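Pladby parcel drive hits 200 boxes before lunch

The Pladby community hall was full of cardboard this week, and what a cheerful sight it was! The spring parcel drive reached its target of 200 boxes before lunch on the first day, with tables in use from the stage to the back doors.

Neighbors, school families and staff from the Thorlacius bakery filled the parcels with pantry goods, soap, tea and small treats. Packing was set up at four long tables, and anyone who arrived without a job was handed a roll of tape and put to work (including this reporter, whose corners need practice).

Used boxes were welcome again this year, and people brought in piles of them. Tondix, the hardware store on the harbor road, gave the tape and labels, and Vinex lent its van for the deliveries, which go out over four days.
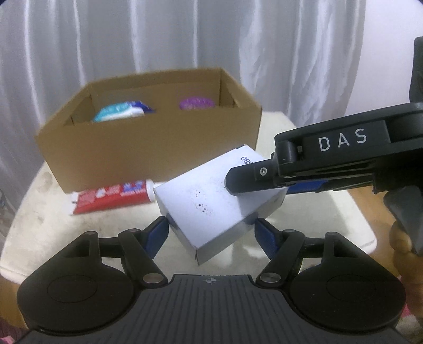 Page last changed: 1 May 2023

A white box with a few scuffs and dark specks gets its turn beside an open brown carton, where a purple wrapped item and a packet in teal, white and blue are already inside.

The drive has also raised 4000 kroner toward the summer round, a wonderful result for a village this size. Packing starts again in July, and the hall is already taking clean, dry boxes of any shape. Leave them inside the side door, flattened if you can.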